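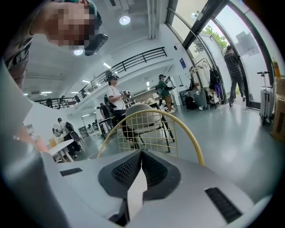
Ziritz Rain Gauge Records — README

Heather Crichton
December
2 min read

Contents
2,925 daily rainfall totals from 16 manual gauges in the Ziritz valley, typed up from paper logbooks. One CSV file, UTF-8, comma separated.

Fields
gauge_id — short text code, matches gauges.csv
day — day of reading, ISO format
mm — rainfall in millimetres, one decimal place
flag — blank, T (trace) or M (missing)

Known problems
Gauges were read at 10 each morning, so a total mostly belongs to the day before. Dates have not been shifted. The Altari gauge stands at 200 m and under-reads in snow. Pin-yu Man checked its winter pages against the originals; the other gauges were typed once only.
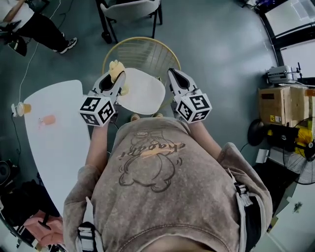 Izzati Sitompul asked whether trace days should be summed as zero. They are stored as 0.0 with flag T — filter on the flag if it matters. Missing days have an empty mm field.

Related
Altari snow depth notes
Tanner stream levels
Changes to gauges.csv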